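Search this site
Enter keywords Go

Equipment Planning: Handheld Grippers for the Coming Year

Departments are asked to submit their requests for data collection equipment to the Planning Office by 2nd July. Requests received after that date will be held over to the December review.

The Trokstead office currently works with handheld grippers in a furnished room, where operators handle small household items on the floor and at a round table. Each operator using both hands needs two grippers, each with its own marker cube and cable, and the budget should be drawn up on that basis.
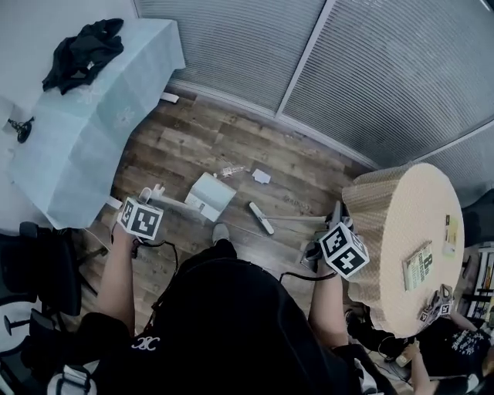

Lăcrămioara Mocanu, Equipment Planning

The approved allowance for a two-gripper set is $2,743. This covers the grippers, marker cubes and cables. Replacement cables are charged separately at $122 each and should appear on their own line, as they were left out of several requests last year. Printed marker faces are supplied by the Rilo workshop at no charge to departments.

Furniture is not an equipment cost. Tables, cloths and chairs are to be requested through Facilities under the existing room agreement. Small items for handling, such as books, boxes and bottles, may be bought from the department's supplies budget up to a limit of $418 for the year.

Departments should also allow for operator time. A new operator is scheduled for 11 hours of supervised practice before recording begins, and these hours are charged to the requesting department. Stela Enache keeps the training calendar and will confirm available places. 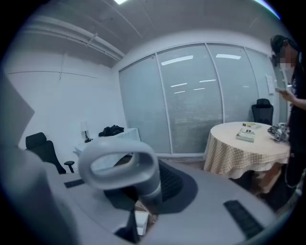
Quotations and Approval

Two written quotations are required for any new set. Emov and Filip are both on the approved supplier list. Quotations must state the delivery period, the length of the warranty and the price of spare pads. Signed forms go to Thaddeus Okafor, who will return incomplete ones without review.

Comments (3)

Ilze Zariņš
Does the cable price include the connectors? Our last order listed them separately.

Lăcrămioara Mocanu
Yes, connectors are included. Please enter one figure per cable.

Floarea Gavrilă
We share a set with another department. Kindly confirm which of us should file the form for replacements.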